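Home | Stories | Try It | Ask Us | Grown-Ups
Print this page | E-mail this page

Why Does Everything Go Back in the Box?

You have a box. You have blocks. The blocks are all over the table, and a large person is standing in the doorway saying "tidy up" in a voice that has already said it 3 times. Let's find out why.

A box is a very old idea. It is a floor with walls, and the walls are there to stop things from leaving. A block on a table can be bumped by an elbow and end up under the couch, where it will live until June. A block in a box can be bumped all day long and will only hit the wall and look annoyed.

Cubes are the easiest things in the world to put away. Every side is the same size, so a cube doesn't care which way up it lands. You can grab it by any two opposite sides. Try that with a sock.

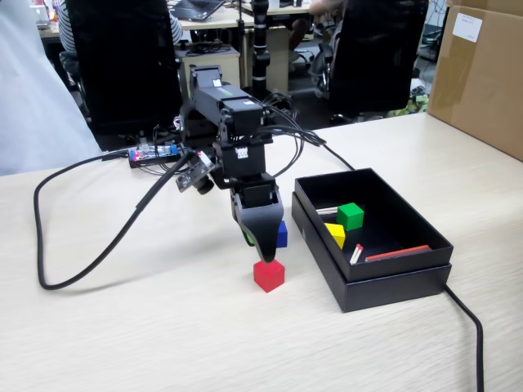

Dénes Dudás wrote to us to say that he puts his blocks away by color, reds first, and that it takes him almost 66 minutes. We admire this, Dénes, but we would not call it quick. The box really doesn't mind what color goes in when.

What the box does mind is space. Drop your blocks in any old way and they land at angles, leaning on each other like tired people at a bus stop. Under each leaning block is a pocket of air, and air takes up room. You are now storing air. You have plenty of that already.

The fix is to use the flat sides. Slide a cube against a wall. Put another one on top -- gently -- and you have used the upstairs of the box as well as the downstairs.

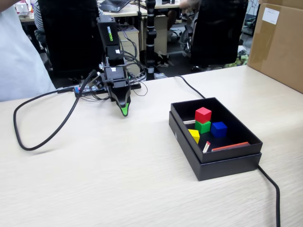

Small, thin things are sneakier. Sticks roll, slip into gaps and lie down wherever they like. Put the big blocks in first and lay the thin things along the edges afterward. (Matches are not toys and don't belong with your blocks. If you find any, leave them alone and fetch a grown-up.)

Now try it yourself. Tip everything out and put it back 2 ways: once by dropping, once by stacking. Look at how much floor is left in the box each time. Then put the lid on, if you still know where the lid is.

Filed under: Around the House, Sorting and Stacking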